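Washing Day in Jollstead: How a Town Did Its Laundry Before the Machine at Home

Project report by Hường Mai and Nassoro Waweru
Local history module, second term

Why we chose this

When our tutor, Rafia Warraich, asked us to pick something ordinary and find out how it used to be done, Nassoro wanted bread and I wanted buses, and we ended up with laundry, which neither of us had suggested. It came from Nassoro's landlady, who mentioned over tea one evening that her grandmother used to carry the family sheets down Cornar Lane in a pram. After that we couldn't leave it alone!

How we went about it

We spent most of October in the reading room at the library, going through old street directories and the parish magazine (which is far funnier than you would expect, especially the letters page). We also talked to 5 people who had grown up in the town and remembered washing day from childhood. We had hoped for more, but several people we wrote to were unwell or had moved in with family elsewhere, and we didn't like to press.

What we found

The public wash-house on Cornar Lane had 50 stalls, each with a tub and a boiler, and you paid by the hour at a little window by the door. Women booked the same stall week after week and were quite put out if they found someone else in it. One lady told us her mother would go at six in the morning to get the hot water while it was still properly hot, and be home in time to see the children off to school.

Starch came up in every single conversation. Collars, pillowcases, even aprons were starched, and there were strong feelings about how stiff was too stiff. Rigoberto Esquivel, whose family ran the Mansilla hand laundry behind the market, lent us his aunt's price book. A shirt cost 2 pence more with starch, and in one busy week she wrote down 100 shirts, with a small note beside the total that just says "hands sore".

The Mansilla shop lasted longer than the wash-house did. By then people were buying their own machines, often on weekly payments, and those who couldn't went to the launderette on Stidau Street instead. We were surprised by how fondly that launderette was remembered. You sat on the bench and heard who was getting married, and somebody would always watch your load while you nipped out for milk.

What we would do differently

We should have recorded the conversations from the start, as our notes from the first two are rather thin and we had to go back and ask again (everyone was very kind about it). We would also like to have found a plan of the wash-house. Rodrigo Palacios at the library thinks one may be in the uncatalogued boxes, and he has promised to write to us if it turns up.

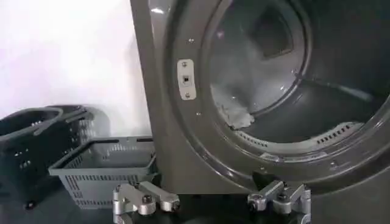 Our thanks to him for that, to Rigoberto for trusting us with the price book, and to everybody who gave up an afternoon and put the kettle on. The book has now gone back to the family, and we have left a copy of our notes in the reading room for anyone who would like to carry on.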